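Jilero Weekly - Columns - Pre-issue checklist, with comments
Last updated: June
14 shares | 3 comments

For the column pages only. News desk has its own. Checked by Nosipho Pillay, comments mine where marked TA (Theano Alexiou).

1. Headline and strapline match the copy - OK. Strapline still had last issue's, changed.

2. Length. Limit is 1,000 words for the lead column, 500 for the short one. Lead came in at 1,409. FAIL, sent back.
TA: He knows the limit. Cut the bit on parking at the Kuo Hall, we ran it in spring.

3. Names spelt right and the same all the way through - FAIL. Councillor's surname two ways in one paragraph. Fixed from the council list.

4. Anything said about a living person that we can't back up - one line, para six, on who knew about the Daltumura road closure. Writer has it second hand. Either he gets it on the record or it goes.
TA: Goes. No time.
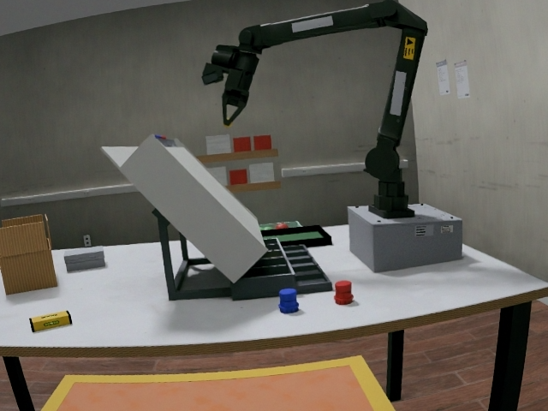

Table, arm on its grey base box.

5. Quotes checked against notes - OK for two, third one not found in the notebook. Rang the reader, she's happy with it. Note of call in the folder.

6. Remembered things. Dates and places from memory need a second source. The flood story is told as the year the bridge opened, library says the year after. Changed to "about that time".
TA: Fine but tell him before it prints, he gets letters.

7. Jokes. Read it aloud to someone who wasn't in the room when it was written. The one on the mayor's hat is OK. The one on the dentist is not, and he advertises with us.

8. Paid mentions marked - Elico named twice in the short column. Writer says no payment, no free goods. Ask him to put that in an email, a word in the corridor doesnt count.

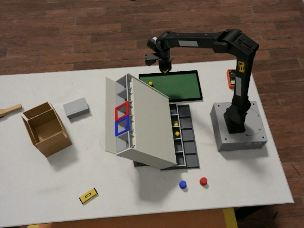 Black arm over the white table, green mat below the gripper.

9. Readers' letters quoted in the column - permission seen for both. One wants initials only. Done on the page, NOT done on the web version when I looked. Recheck at 4pm.

10. Corrections from last issue carried at the foot, not buried - OK now. It was in smaller type than the rest, put back to normal.
TA: Keep it under 100 words please, it was turning into a second column.

11. Rude words - one. Left in, it is a quote and the whole town has heard it.

12. Byline and the little note under it. Note says he is "working on a book". It has said so for years. Ask if still true.

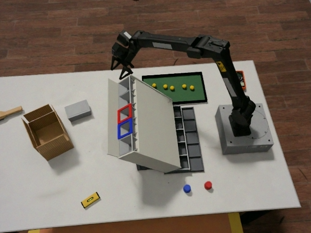 13. Web version - links open, all but the one to the council minutes. They've moved the page agian. New link asked for.

14. Comments under the column - switch on at noon, off overnight. Road closure thread to be looked at every hour on the first day.
TA: I'll take mornings. Nosipho afternoons.

Still open: 2, 4, 8, 9, 13. No sign-off until 2 and 4 are closed. Rest can follow up to 6pm, after that ring me - don't email.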